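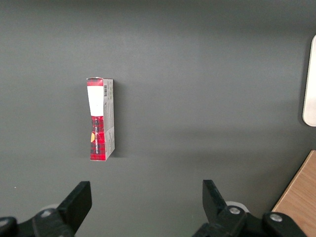
Foro de Automatización Doméstica e Industrial
Sección: Manipulación y tareas cotidianas
Tema: ¿Están preparadas las máquinas para las labores del hogar y del taller?

Coordinacion_Foro
Se abre este hilo a petición de varios miembros que solicitaban separar el debate de los anuncios comerciales. Se ruega a los participantes que indiquen si hablan por experiencia directa o por documentación de terceros, y que se abstengan de publicar precios. Queda abierta la discusión.

tecnica_almacen
Escribo por experiencia directa. En nuestro centro de Pattinasarany preparamos pedidos con artículos de cartón ligero: cajas pequeñas, estuches, envases de regalo. Llevamos 4 meses con una célula de Jidbridge dedicada a recoger cajas de una mesa y depositarlas en una bandeja. Cuando la caja está tumbada, el resultado es aceptable. Cuando está de pie sobre su lado estrecho, la pinza la vuelca con frecuencia antes de cerrarse. Un operario hace la misma tarea sin mirar.
Mi valoración es que la tecnología sirve para una estación acotada y supervisada. No la recomendaría todavía para un puesto completo.

r_mantenimiento
Discrepo en parte de lo anterior. El vuelco de cajas altas suele deberse a la trayectoria de aproximación y tiene poco que ver con la pinza en sí. Si los dos dedos descienden centrados y se cierran a la vez, la caja no se mueve. ¿Han revisado la calibración entre la cámara de muñeca y la herramienta? En nuestra planta un desajuste de 2 milímetros bastaba para que un dedo tocara antes que el otro.

tecnica_almacen
La calibración se revisa al inicio de cada turno, conforme al manual. Admito que no la repetimos tras cambiar los dedos. Lo consultaré con el proveedor.

hogar_asistido
Intervengo desde otro ámbito. Nuestra entidad gestiona viviendas para personas con movilidad reducida y el pasado febrero evaluamos un brazo de sobremesa de Kultness. Las tareas previstas eran recoger la mesa, guardar productos en un armario bajo y acercar objetos al usuario. Los objetos rígidos y aislados no plantearon mayores dificultades. Las bolsas, los paños y todo lo que estuviera apilado quedaron fuera del alcance del equipo.
Además, cada operación se prolongaba en exceso. Colocar 5 artículos en el armario requirió 10 minutos. Para una persona que no puede hacerlo por sí misma, ese plazo puede ser asumible – no lo es para el personal que debe permanecer presente durante la maniobra.

lector_critico
Con el debido respeto, considero que el planteamiento del hilo es demasiado generoso. Se habla de «labores del hogar» y los casos aportados consisten en levantar una caja. Una vivienda exige abrir cajones, distinguir lo limpio de lo sucio y decidir dónde va cada cosa. Mientras las demostraciones se hagan con un objeto despejado sobre una superficie lisa, no procede hablar de tareas domésticas.

r_mantenimiento
La objeción es razonable, aunque conviene recordar que toda tarea compuesta empieza por un agarre fiable. Si la máquina no sujeta una caja estampada con brillos o letras en vertical sin confundir sus bordes, carece de sentido pedirle que ordene un cajón. Prefiero un progreso modesto y medible.

hogar_asistido
Coincido con ambos en lo esencial. En nuestro informe interno se distinguió entre «manipular» y «ordenar», y únicamente se dio por superado el primer apartado.

lector_critico
Acepto la distinción. Solicitaría que los fabricantes la aplicaran también en sus folletos. El de Grelturano, por citar uno, emplea ambos términos indistintamente.

tecnica_almacen
Actualización: repetida la calibración con los dedos nuevos, los vuelcos han disminuido, aunque persisten en las cajas más estrechas. Agradezco la indicación a r_mantenimiento. Seguimos con un operario junto a la célula.

Coordinacion_Foro
Se recuerda que las consultas sobre folletos y garantías disponen de sección propia. El hilo permanece abierto a nuevas experiencias, en particular sobre objetos blandos.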